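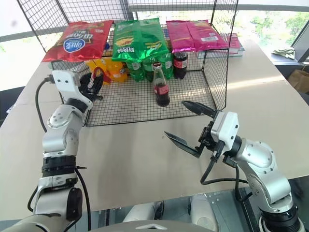
Talks and handouts > Small shops and tuck shops

Snacks on top, drinks below: getting more out of a small rack
Speaker notes – Faizal Raju, Dredelwood, 14 Jan 2020

Start with thanks to Sohail Rind for the invitation and for lending me the good microphone. Say who I am: I run the snack counter at Calon, I've done it for 20 years, and I still get a daft amount of pleasure from a well-filled rack. (Wait for the groan.)

Opening question to the room – who has a shelf at home or at work where the crisps are squashed under something? Hands up. Right, let's sort that out tonight.

THE BASIC IDEA
Bottles are heavy and they stand up by themselves. Bags are light and they flop. So bottles go at the bottom and bags lie across the top, and you've used the whole height of the rack with hardly any effort! I love this because it works with any cheap wire mesh rack, so long as it's open at the front and you can get your hand in.

Big bags are the awkward ones. A bag of crisps that won't stand up will lie flat quite happily if there's an edge to rest on. Let a corner poke out at the side if it has to. I used to fight this and fold the corners in, and all I got was broken crisps.

COLOUR
My favourite bit, don't rush it. Put the drinks in blocks: orange together, green together, then the dark cola. People shop by colour long before they read a label. Someone who wants orange goes straight to orange. Same with the bags on top – a red, a green and a pink next to each other look terrific from across a room, and you can tell them apart even if one is lying with its back to you.

Mention the barcode question, it always comes up. If you ring things through a till, having the back of a bag facing out is no disaster. For a party table, turn it round.

THE ODD ONE OUT
Glass. I like to stand a glass cola bottle forward of the plastic ones, on its own, with clear space round it. It's a lovely shape and it deserves a bit of room. It's also the one you least want to knock with your elbow while reaching for something behind. Tell the Golletar story here: July, the sports day, 2 glass bottles jammed in at the back, me on my knees with a dustpan. Keep it short.

FILLING UP
Back row first, always. Slide each bottle right in until it touches, then come forward. Bags last. If you put the bags on first you'll be lifting them off again every time you want to straighten a label (ask me how I know).

At Calon we got 56 bottles through one small rack on the day of the fair, topping up from a crate under the table. Pass the tally sheet round if there's time.

QUESTIONS
Likely ones – does it work in a fridge? Yes for the bottles, but leave the crisps out of it. Does the mesh mark the bags? Mine never have.

Last thing: try-it-yourself table at the back, run by Sohail. Everyone gets a turn, and please leave the glass one till the end. Chairs to be stacked by the Iwasaki room door.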